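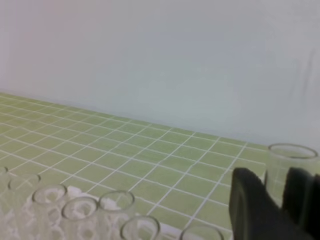

Figure 4. Wrist camera view of the glassware cell, with the vial rack at left, the beaker at right and the open gripper fingers in front of it.

3.2 Cell layout and upkeep

The cell at Trodholm was built for handling small glassware and has one arm, one gripper and one camera at the wrist. The bench is covered with a green tile pattern with white lines, and a plain pale sheet hangs behind it. We chose the pattern because clear glass has few features of its own. Through the wall of a vial the lines look bent, and the detector makes use of this as well as the brighter glass at the rim (Figure 4).

The rack stays to the left of the gripper in the starting pose, with a clear stretch of bench between the two. Rims near the lower border of the view are often only partly visible. The detector does not pass these to the grasp planner until the arm has moved and a second view shows the full opening.

Both fingers are matt black. An earlier pair, supplied with the Arellano gripper, had a polished finish and gave false rims in 13 of the 536 trial grasps recorded in February. The present pair was fitted before the main runs. They take up much of the lower right corner of the view, and that region is masked during detection. The mask is drawn with the fingers open and has to be redrawn whenever a finger is changed, even for one of the same type.

Upkeep follows a fixed routine. Every 1,000 grasps the finger screws are checked, the inner faces are wiped with a lint-free cloth, and the camera bracket is tested for play. Any play in the bracket shifts the mask and the grasp point together, so the fault is easy to miss from the grasp record alone — we now compare the finger outline with a stored view at each start-up. If the two do not match, the Ivow controller holds the arm at rest until the bracket has been tightened and the camera calibrated again.

The backing sheet is replaced when marked. Soft creases are left alone, as they lie outside the region used for detection.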